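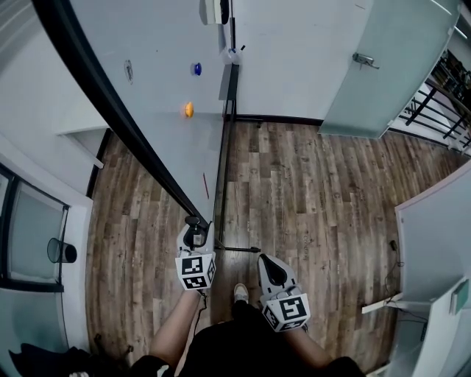

### 把持位置推定ツール「Perkotus」更新版について

Trellsteadが、手持ちグリッパのデモから軌道を復元するPerkotusの更新版を配布し始めました。リリースノートの売り文句は「マーカーが見えなくなっても姿勢が途切れない」。同じような文句は前の版でも読んだ覚えがあるので、少し引いた目で試しています。

変更点の中心は、四角いマーカーの検出結果と広角カメラの自己位置推定をまとめて最適化する部分です。以前は別々に解いて後から貼り合わせていたため、手首を返したときに軌道が飛ぶことがありました。新版の出力は確かに滑らかです。ただ、滑らかな曲線と正しい曲線は別物で、欠けた区間を補間で埋めた場合も見た目はきれいになります。困ったことに、どのフレームが実測でどれが補間かを示すフラグが、標準の出力には入りません。設定ファイルで明示的に有効にする必要があります。既定でオンにしてほしいところです。

ドア操作のデモ300本を通したところ、117本で補間が30フレームを超えて続いていました。扉の縁に指をかける場面は、学習でいちばん使いたい区間です。そこが推測で埋まったデータから方策を作り、実機で縁を外したとき、制御側を疑って数日つぶすことになりかねません。

両手の扱いにも注文があります。左右2台の相対姿勢は出力されるものの、共分散が付きません。片手で扉を押さえ、もう片方で別の作業をするような計画を組むなら、誤差の大きさが分からない数値は使いにくいです。Erstead版のプラグインを入れると共分散らしき列が増えますが、中身は全行同じ値でした。

Bartoš形式への変換は速くなりました。これは素直に助かります。時刻合わせのずれも、手元のログでは目立ちません。

当面は次の設定で使うことを勧めます。

- `export_interp_flag: true`
- `max_gap: 30`(超えた区間は捨てる)
- 旧版の出力を消さず、並べて比較する

公開されている精度比較は、壁も床も模様の豊富な部屋で取ったもののようです。白い壁や無地の扉が視野の大半を占める条件での数字は見当たりません。問い合わせ中で、12/3/24時点では返事がありません。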